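Open day demo: how does a two-finger gripper get hold of something with a big flat top?

Posted by solderwick, Monday
I went to the Usus open day at the Moren site. They ran a pick-and-place cell on a bench, with a wrist camera feeding a monitor. I could follow most of it but not the approach. The fingers came down wide open well to one side of the part, and I expected them to go straight for the centre. Grabbed this off the wrist feed:

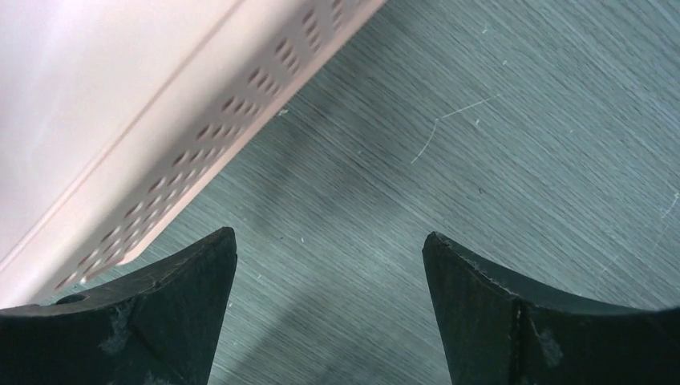 Wrist view, fingers open, pink slotted part at upper left.

Is the offset deliberate? I'm building a small arm at home with a payload of 300 grams and would like to copy the method.

greyflange
Probably deliberate. If the part is wider than the maximum opening, the centre is no use to you. You take an edge or a side wall, one finger each side, and come in from clear table. One still won't tell you where it went next. At 300 grams, check the moment as well as the weight: an edge grip on a wide part will twist in the fingers. I added rubber pads and lost about 4 mm of opening.

Prirska_bench
could just be the camera, mine is off centre and everything looks shifted

tolerance_stack
Both are possible. Calibrate camera to gripper before copying any offset. I use 19 poses and redo it whenever the bracket has been touched.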